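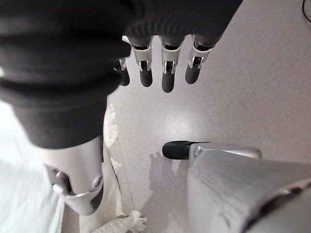

Hemholm Household Money Book
by Umo

$50, ships flat in a plain box

If you have ever been caught out by the car registration, the dentist and a birthday all landing in the same two weeks, you already know why we made the Hemholm. It's a big, friendly, lie-flat paper planner for the money that goes out now and then — the bills that don't come monthly, the things that wear out, the trips you say yes to in spring and pay for in September. Plenty of budget books do a lovely job with rent and groceries and then leave you one skinny line at the bottom called "other." We've always thought "other" deserved a lot more room than that, so we gave it most of the book!

There are 252 pages, and you don't have to fill in every one of them (please don't try to do it all in one evening, we've had letters). The first few pages walk you through a list of everything your household pays for less than once a month. You write down what it is, what it cost last time, and when you think it will come up again. Divide the cost by the number of months you have left and you get the amount to set aside each month. There's a worked page at the front in case your math is rusty, and a pocket in the back cover for receipts.

After that come the fund pages. Each fund gets its own spread, with a column for what went in, a column for what came out, and a running balance down the right-hand side. You can keep the actual cash in one savings account and let the book do the sorting, or use the Brovell envelopes (sold separately, see the list further down) if you're the kind of person who likes to hold the money in your hand. We have both kinds in the office and they get along fine.

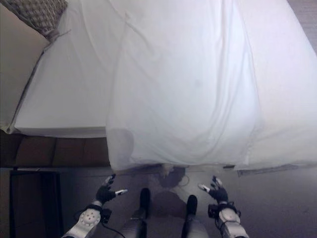 The fund that our customers tell us they forget most often is the one we call Home Replacements. It's for the ordinary stuff that you buy, use every day, and then stop seeing. Think about a bed made up with a white duvet, a white fitted sheet and a checkered cushion up in the corner: each of those was bought once and will need buying again sometime, and probably not all in the same year. Give the duvet one line, the sheets another, and towels and pillows their own lines underneath, and a few dollars a month takes care of the lot. The same spread works for pots and pans, winter coats, school shoes and the vacuum cleaner.

We've also had a good many questions about the monthly check-in pages. There are 13 of them, one for each month of the year plus a spare, and the spare is there to be used however you like. Some people start early with it and treat it as a practice month. Others save it for a month that went sideways and needed writing out twice. The pages are undated, so you can begin whenever the book arrives, and a check-in takes as long as a cup of coffee.

What you get

One Hemholm Household Money Book, 252 pages, undated
Cloth cover in oatmeal or dark green
6 stick-on tabs for your main funds
Back pocket for receipts
A fold-out year sheet to hang on the fridge or inside a cupboard door

The paper is cream colored and thick enough for most gel pens, though a heavy marker will show through to the other side. We write in ours with pencil — amounts change, and it's nicer to rub out a number than to scratch over it. The binding opens flat on a table from the very first page, something we went back and forth on with the bindery at Van Beek for longer than we'd like to admit.

A small note before you order: the Hemholm is a place to plan and keep track, and it doesn't replace advice about debt, taxes or investing from somebody who knows your situation. It also won't connect to your bank or send you reminders. You'll have to open it yourself, with a pen.

Returns are fine as long as the book hasn't been written in. Tabs are easy to lose, so we sell spare sets too.

You may also like

Brovell Cash Envelopes, set of 6
Hemholm Spare Tabs
Hemholm Year Sheet, refill
Umo Pocket Spending Log
Van Beek Pencil Roll

Join the Umo letter for new products and the odd money-saving idea. Enter your email address to sign up. You can unsubscribe at any time.

We use cookies to remember what's in your cart. Accept / Manage settings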